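Kendanum Hand-Held Gripper: Set-Up Guide
Section 2. Before You Spend Anything

Section 1 told you what the gripper does. Section 2 is for whoever signs the order, and for the person who has to go back a month later and ask for the rest of the money. In many workplaces these are the same person, having a difficult conversation with themselves.

Read all of it before you fill in the Rollstead order form. The form is short. The returns form has four pages.

2.1 Work out what you need

1. Write down the job in one sentence. "Picking up packets of food from a soft surface" is a job. "Exploring possibilities" is a holiday.

2. List the things to be picked up. Put crinkly, see-through and floppy items at the top, as they will take up most of your time and nearly all of your patience.

3. Decide how many people will be recording at once. Each needs a gripper of their own. Sharing one sounds thrifty until both of them want it.

4. Choose your surface. A plain cloth over whatever you already own is perfectly good and costs very little. Pick one colour and buy a spare in the same order, or you will spend February trying to match a green.

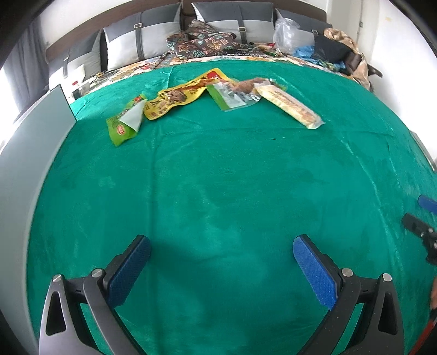
Can I start with one gripper and buy the second later?
You can, and the two will work together, but the second will need its own case, charger and set of pads. Ordering a pair at the outset saves one delivery charge and one round of approvals.

Note: Grippers are sold without a left or right hand. Please do not order "one of each". Rollstead will ring you up to discuss it.

2.2 Set the budget

The gripper is the part everybody remembers. Use the list below for the parts they don't.

1. Finger pads. Allow 18 spare pairs for the first year if you record daily. They are small and light, and they can vanish inside a closed drawer.

2. Storage. Recordings fill a disk faster than you would like. Goltora drives are the ones we test with; buy two and keep the second in another room.

3. Things to pick up. Packets get squashed and split, and some get eaten. Set aside 300 items for a first project and put them on their own budget line, or your accounts department will ask why engineering is buying so many peanuts.

4. People's time. Allow 133 hours for a first project, including sorting and checking. This is the line most often crossed out by managers and most often written back in.

Caution: Do not cut the spare pads to pay for a nicer carrying case. We have met several very nice carrying cases.

2.3 Run a trial before the full order

Işık, our loan service, will send one gripper for a short trial. To get anything useful out of it:

1. Fit the pads and check that both sit flat against the fingers.

2. Choose ten items from your list, including the worst one.

3. Lift each by a different part: side, corner, sealed end. A bag gripped near one end and left to hang straight down tells you more than a box of nice firm cubes.

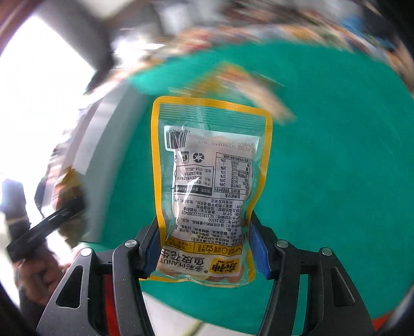 4. Write down which items slipped, which were crushed and which you had to try again. Aim for 100 lifts before you come to any opinion.

5. Have somebody else repeat the trial without your advice. Leave the room if you must.

Caution: Keep your free hand clear of the fingers while they close. It won't do lasting damage, but you will say something, and the microphone may be on.

Note: Trial results should go to Daichi Ishida in Planning Support along with your draft order. He will reply with a revised quantity for pads. It is always higher.

2.4 Place the order

1. Copy your totals from 2.2 on to the Rollstead form.

2. Check the delivery address against the building you are sitting in.

3. Send the form and keep a copy. Go on to Section 3 when the boxes arrive, and count the pads before you sign for them.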